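九月一到我就想折腾家里，这毛病好几年了。去年是把书架从南墙挪到北墙（后来又挪回去了），今年轮到工作间那一角，墙和桌面一起换。弄了三个周末，上个星期天晚上收的尾，手上的胶洗了两天才洗干净，趁还记得清楚，赶紧写一篇。

先说起因。那一角原来是白墙配白桌面，刚弄好的时候我得意得不行，觉得清爽、显大，拍照也好看。住久了就不对劲了，白墙上一有手印就特别扎眼，开灯以后白得发青，坐在那儿像等着叫号看牙。我忍了一年多，某天晚上刷到一张老旅馆走廊的照片，满墙的棕色大马士革花，灯一照暖烘烘的，当时脑子里就两个字：要这个！

然后就掉进墙纸的坑里了。

我以前觉得墙纸嘛，挑个顺眼的花就完了。真去看样本册才知道光一个“棕”能分出多少种来，偏红的、偏绿的、带金粉的、带灰的，翻到后面眼睛都花了，看哪张都像上一张。Biltex 那本册子我借回家放了一个多星期，白天看一遍，晚上开灯再看一遍，每次喜欢的都不是同一页。Valtonen 的花样其实更精致，线条细，可是底色偏冷，放到我那盏黄灯下面就发闷，看着像泡过茶的报纸。舍不得，还是放弃了。

最后定的是浅米色底子、深棕色花纹的那一路，花是一团一团像徽章似的，排成竖着的一行行。左右两边的墙我选了近似的棕色花卉纹，底色是浅浅的黄褐，跟后墙是一家人，又不完全一样。店里的小姑娘问我要不要干脆三面全用同一款，省心。我犹豫了五分钟，说不要。到现在我也说不出什么道理，就是觉得侧面稍微变一变，眼睛看着舒服。

桌面是另一段故事。

按正常人的思路，墙都这么花了，桌面应该素一点吧？我一开始也是这么打算的，深木色或者奶白色，都比过样。深木色放进去，整个角落黑压压的，像古装剧里账房先生坐的地方。奶白色呢，又回到牙科诊所了，只不过这回是有墙纸的牙科诊所。两块样板在墙根靠了好几天，我每次路过都要叹一口气。

转机是在 Hinddale 逛的时候。我本来是去买窗帘钩的（窗帘钩到现在也没买，忘得一干二净），经过一排打折的花样，看见了现在这一款，白底，灰色的蕨叶，灰色的小枝子，中间零零散散开着橘色和蜜桃色的圆花。我站在那儿看了半天，心想这俩放一起不是打架吗，一个老派得像外婆的客厅，一个清清爽爽像早餐店的餐巾。可是又忍不住想，那点橘色跟棕墙应该认得彼此吧？灰叶子又淡，不会抢。

回家路上在车里想了一路，第二天又跑回去买了。

说到配花，我以前看过一条说法，花配花要一大一小、一密一疏，最好再共用一个颜色。我这个严格说不太合格，墙上的纹样密，桌上的也不算稀，共用的颜色顶多是一点暖调。但是铺上去的一瞬间我就放心了。白底子把光托起来了，棕墙反而没那么沉，橘色的圆花夹在一片灰叶子里，看着特别提神。
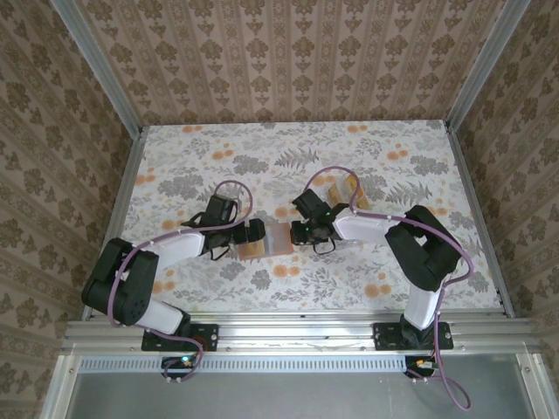
*白底蕨叶花的桌面，配三面棕色墙纸。*

家里人的评价分两派。一派说热闹，一派说“你是不是眼睛不舒服”。后面这派目前还是多数，我不管，反正坐在那儿时间最长的是我。

下面写点贴墙纸的实际经验，给想自己动手的朋友参考。我这次是全程自己贴的，本来想请人，报价问下来连工带料 3,075，我嫌贵，觉得一个角落而已嘛。最后自己弄，墙纸、胶、基膜、刮板、桌面、新刀片，还有中途买错又不能退的一桶胶，全部加起来 2,460。省下来的那点钱，够我贴两天膏药的。要是把三个周末折成工钱算进去，嗯，不算了。

用的纸是 53 厘米宽的那种，一共买了 3 卷。裁纸之前一定先对花！一定先对花！我第一条裁得特别痛快，尺子一压，刀一划，心里美滋滋的，贴第二条的时候发现那一团团徽章比隔壁矮了小半截，整面墙像在下楼梯。只好揭下来重裁，白白浪费了一条。后来学乖了，在地上把两条并排摊开，花对好了再画线，上下各多留一点，贴完再修。地方不够大的话就把纸卷着对，慢是慢一点，比揭墙纸强多了。

竖条纹的纸还有一个要命的地方，它会揭发你家的墙不直。我家后墙右边往里歪了一丢丢，刷白的时候谁也看不出来，竖条一贴，清清楚楚。我用铅锤吊了三次线，最后决定听铅锤的，不听墙的，歪的那点差别留在转角的地方慢慢消化。转角那里本来就有铝框的立柱，纸边往那儿收，省了我好大的事。要是你家转角光秃秃的，建议纸多包过去一指宽，再压另一面的边，不然干了一缩就露白缝。

胶用的是 Kaltent 的，粉状自己兑水的那种。我第一盆兑得太稀，纸一上墙就往下溜，我两只手按着，下巴顶着，喊人来帮忙，家里没人。第二盆又太稠，刷子立在里面都不倒。第三盆总算像样了，大概就是稠米汤那个感觉。兑好以后别急着用，放一会儿让它把疙瘩化开，我就是心急，第二天早上摸到墙上几个小鼓包，拿针管打了点胶进去再压平，现在不凑近了找是看不出来的。

刀片要勤换。这条我听过很多遍，从来没当回事，直到湿纸被钝刀拖出一道毛边，偏偏还在人坐下来眼睛正对着的高度。补倒是补上了，剪了个小花瓣盖过去，我自己知道在哪儿，别人我打算一辈子不告诉他（虽然现在写在网上了）。

桌面边上跟墙接的地方，我原来想打一圈白胶，比划了一下觉得太厚，后来就没打。现在桌边和墙之间是细细一条铝边，浅色的金属线条，干干净净的，刚好把两种花隔开一口气。桌子本身往里走会稍微收窄一点，花面裁起来比我想的麻烦，我拿旧报纸拼了一张纸样，放进去，修，再放进去，再修，来来回回了好多遍才敢对着正式的那张下刀。裁之前我还犹豫橘色的花该怎么摆，生怕哪一朵刚好被切掉一半。后来想通了，零散的花样就是有这个好处，怎么切都像是故意的。

住进来以后——也不能叫住进来，用起来以后吧——最大的感受是光变了。以前下午四点以后我就得开大灯，白墙灰扑扑的。现在墙是暖的，开一盏小的也愿意待下去。早上就差一点，太阳没绕过来之前棕色会显得有点旧，像没睡醒。我在考虑加一盏夹灯，还没找到顺眼的，奶油色的太可爱，黑的又太像办公室。有好看的麻烦留言推荐给我，别太贵，今年的预算已经被那桶买错的胶吃掉了。

浅色桌面脏不脏？好几个人问过我了。纯白的时候掉一根头发都看得见，现在有蕨叶帮忙打掩护，铅笔灰、面包渣统统隐身，我一度怀疑自己变爱干净了。坏处是找东西费劲，昨天一颗灰色的小扣子掉在上面，我趴着摸了十分钟，最后在椅子腿旁边找到的。

剩下的边角料我还没想好怎么办。墙纸余了小半卷，想拿来包抽屉的内侧，打开的时候冒出一片棕色花来，应该挺好玩。桌面那款也剩了一条长长的，宽度尴尬，垫杯子太大，铺架子又太窄。先卷着塞柜顶上吧。

哦对，窗帘钩。这周末真的要去买窗帘钩了。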